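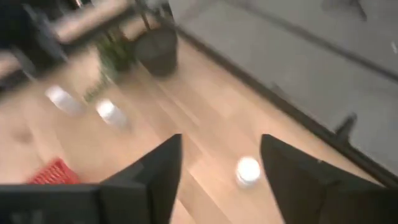
*Holzboden, graue Wand und dazwischen die dunkle Leiste*

## Wozu ist die Leiste an der Wand?

Ich hab mich das als Kind auch gefragt! Holz wird nämlich ein bisschen breiter, wenn die Luft feucht ist, und im Winter schrumpft es wieder. Deshalb lässt man am Rand einen Spalt frei, oft etwa 8 Millimeter. Die Leiste deckt ihn zu – und der Staubsauger rumpelt nicht gegen die Wand (meiner rumpelt ständig). Schau mal bei dir zu Hause: Welche Farbe hat deine Leiste?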